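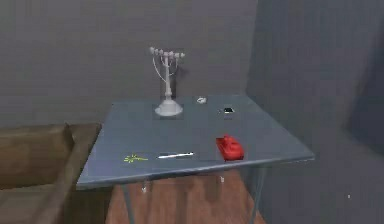 Finding and Reaching Small Objects from the Far End of a Flat: Speaker Notes

Home Talks Notes Software Contact

Notes for the Multberg session, 27 April 2018. Text in square brackets is for the speaker.

1. Starting point

[Leave the table view up while people sit down.]

Task as given to the software: name an object, find it in the flat, drive to a place from which it can be picked up. The pick itself is a separate module and a separate talk. What follows covers the detector, the map and the base planner, in that order, and the places where they disagree.

All results are from the Cornness simulator. The renderer is plain. Lighting is soft, textures are low in detail, and the same scene file gives the same pixels every time, so a regression run can be compared number by number.

The table is blue-grey, the walls are grey, and most of the small things are spread well apart. Segmentation is therefore easy for the red object and the candelabra. The white pen is harder than it looks. It is thin, it lies nearly flat, and in the depth channel it rises above the table by less than our plane-fitting tolerance. Colour finds it; depth throws it away.

2. Detector

Dutex is our detector. It takes one colour image and one depth image and returns masks, each with a score for each of 11 classes. It runs at 10 Hz on the development machine with the planner running alongside.

Three changes were made for this work.

First, the table plane is no longer removed before detection. The old order was plane fit, remove inliers, cluster what is left. Flat objects vanished at step two. Now masks come from colour first and the plane is used only to place them in space.

Second, the class score is kept as a full list. The earlier version passed on the top class only. Take the small black object at the back right of the table: flat, rectangular, could be a phone, could be a battery. With one label the map flipped between classes as the base moved. With the full list the scores add up over views and settle, or stay split, and a split is useful to the planner.

Third, masks that touch the image border are marked as partial. A partial mask may add to the evidence that something is present. It may not change the size estimate.

[Expect a question on training data. Rendered scenes only, with random camera height and tilt.]

3. Map

The map has two layers. The lower layer is an occupancy grid for the base. The upper layer is a list of objects, each with a position, a spread and the class scores. Objects hang off a support surface where one is known: table, floor, seat.

Association between views is by position first and scores second. We tried it the other way round. Two similar white items close together were merged into one, and the merged position sat in the gap between them, on bare table. Keep this in if time is short, as it is the mistake most groups make once.

Thin legs are a problem for the lower layer. The depth sensor model drops returns on narrow parts at a distance, so a table can look like free space with a board floating over it. Griffiths, our grid package, now projects any support surface down to the floor and marks that area as blocked for the base until closer views say otherwise. This costs some reachable space. The base stopped driving under tables.

4. Long views

[Next slide. Let them look at it before speaking.]

Most of the failures start in the hallway. The goal is at the far end, objects on it cover very few pixels, and there are things on the floor on the way. The low stool by the right-hand wall belongs in the grid from the first view. The white package nearer the camera is the awkward one: it sits against the foot of the wall, and a grid with coarse cells folds it into the wall. That is harmless for driving down the middle and wrong if the package is the thing being looked for. So floor objects go into the upper layer even when the lower layer has already swallowed them.

The table at the far end is seen only from a distance here. Its height estimate is good and its depth estimate is poor. The planner must not choose a parking place at the table from this view. It may choose the next view.

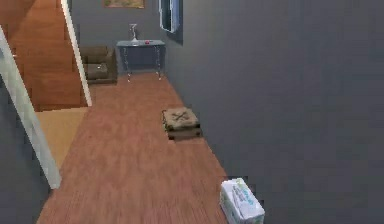 What happens if the named object is never seen?
The planner works through the remaining support surfaces in order of expected gain per metre driven, stops when none is above the threshold, and returns "not found" together with the list of surfaces it has checked.

5. Base planner

The planner holds a set of candidate poses. Each is scored on four terms: expected change in the class scores, expected change in position spread, path length, and clearance along the path. The first two are in the same unit. The other two are weighted by hand, and the weights are in the handout.

Planning is limited to 200 ms per cycle. When the time is up the best pose so far is used. We do not wait for a better one - the map will have changed by the next cycle anyway.

Two rules sit outside the score:

A parking pose is accepted only if the target has been seen whole, with no partial mask, at least once.

A pose that has been tried and has led to no change in the map is blocked until the map changes near it. Without this rule the base moves back and forth across a doorway. The hallway has openings on to other space to the left, and early runs spent most of their budget there.

6. Results

2,000 episodes, same flat, random start pose and random target. Show the bar chart, then the failure table. Do not read out the figures.

Points to make:

The largest group of failures is detector misses on thin or flat objects. The pen leads.

The second group is parking poses from which the arm planner later finds no solution. The base planner knows nothing about the arm beyond a reach radius. A precomputed reach map is the obvious next step and is partly written.

Collisions with furniture are rare after the projection change in section 3. The ones that remain are with low items on the floor seen only once, from far away.

Score weights matter less than expected. Halving the path length weight made runs longer and left the success rate where it was.

7. Limits

[Say this slowly.]

One flat. One renderer. Objects are placed upright or flat, never leaning on one another, and contact between objects is not tested. Depth noise comes from a model fitted in March and has not been checked against the sensor we plan to use. Nothing moves during an episode except the base.

8. If there is time

Show the replay tool. Load any episode, step to any cycle, open the candidate list. Each pose shows its four terms, and the winning one is marked. Most planner bugs were found by sorting this list by clearance and looking at the bottom of it.

The tool reads log files only and needs no simulator licence. Command line is on the last slide.

Related notes
Griffiths grid package: cell size and memory use
Dutex: partial masks at the image border
Writing scene files for Cornness
Replay tool: key commands
Reach maps, draft

Last updated: after the talk, typing errors corrected in section 5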